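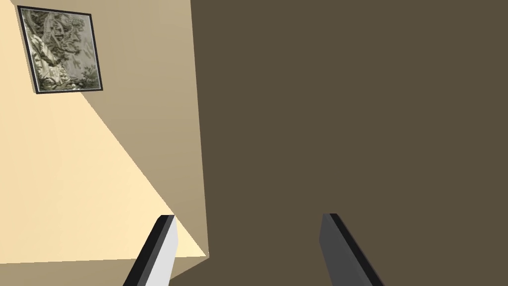

Cream wall, dark brown next to it

kombo_58
Painting the spare room before October and stuck on the ceiling. The walls are staying beige. Do I go white overhead or keep a dark colour? The room is 2 coats down on the walls and I'd like to finish this month.

prakgate
White. Flat ceiling white, every time. A dark ceiling makes a small room feel like a cupboard.

gromeo
Disagree. Ours has been dark brown for years and you stop noticing it after a week. Cut in carefully and do the whole thing in one go, or you'll see the laps.
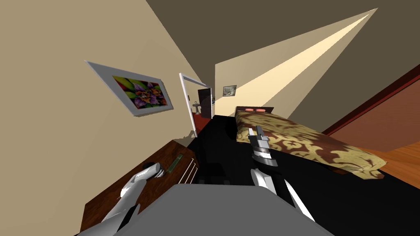 Skandov Home Decorating Club – Interior Paint Board

kombo_58
Leaning dark now. Do I need to prime over old gloss?

gromeo
Yes. Sand first with 100 grit, wipe it down, then prime.

prakgate
100 is too coarse for a ceiling, you'll see the scratches in low sun. Go finer. And you still haven't said how high the ceiling is.
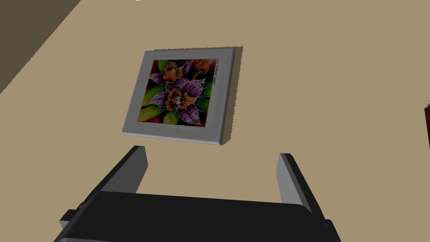 kombo_58
Standard height. I got a quote of $163 for paint and primer, which seems fair. The rollers are extra.

gromeo
Fair enough. Don't skimp on the roller sleeve – the cheap ones shed fluff and you'll be picking it out of the finish.

prakgate
Still think you'll be repainting it white by next winter. 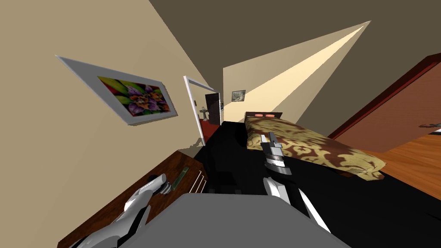

kombo_58
Maybe so. I'll do the trim in white semi-gloss either way. Does masking tape pull off fresh paint if it's left overnight?

gromeo
It can. Pull it while the last coat is still tacky.

Thread last active August 2020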